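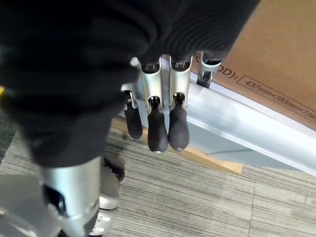 Para Detport, las medidas de la caja se deciden demasiado tarde, cuando la pieza ya está diseñada y solo queda buscar dónde meterla. Así lo expuso en la consulta previa a la nueva guía de embalaje de Cavilley, y pidió que el formato exterior figurase en la ficha desde el primer plano.

**Cavilley publica la guía de preparación y embalaje para piezas de plástico moldeado**

Prestavberg, 20/10/2019. Cavilley pone a disposición de sus clientes y proveedores la guía Santoso, un documento técnico que unifica la recepción, la clasificación y el embalaje en cartón ondulado de piezas moldeadas de formato alargado y de pequeños componentes. La guía sustituye a las instrucciones internas vigentes desde febrero y recoge 1408 referencias de catálogo.

El texto se divide en 4 capítulos: puesto de trabajo, manipulación, embalaje y etiquetado. La observación de Detport se ha incorporado al tercero. Cada ficha indica ahora las dimensiones exteriores de la caja en milímetros, en el orden largo, ancho y alto, con el mismo formato que se imprime sobre el cartón.

En cuanto al puesto, se establece una mesa de dos niveles. La superficie superior se reserva para las piezas en curso; el estante inferior, para componentes de menor tamaño a la espera de asignación. No se admite apilar piezas moldeadas sobre el tablero sin separador.
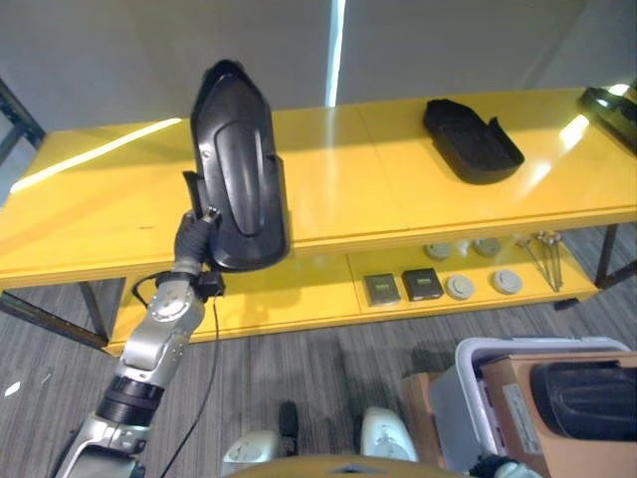
La manipulación se hará por el borde o la pestaña lateral, nunca por el nervio central. En las piezas con un extremo más estrecho, este se orientará siempre hacia el mismo lado del puesto, de modo que la entrada en caja no exija girarlas. Las piezas en forma de bandeja se depositan planas. Las que presenten rebabas o marcas de roce se apartan y se registran con el código 9.

Los acabados negros requieren una comprobación adicional. Sobre tableros brillantes, el reflejo de las luminarias puede confundirse con un defecto superficial, por lo que la inspección visual se repetirá con la pieza inclinada y fuera de la zona de brillo.

El etiquetado conserva la estructura anterior. Las dimensiones se imprimen en una cara lateral, dentro de un recuadro, y no deben quedar tapadas por cinta ni por etiquetas de transporte. Las cajas ya impresas con el formato antiguo podrán utilizarse hasta agotar existencias.

La guía Santoso se distribuye en formato electrónico y puede solicitarse al departamento técnico de Cavilley en Prestavberg. Las fichas de las referencias fuera de catálogo se facilitarán por separado, previa indicación del número de pieza.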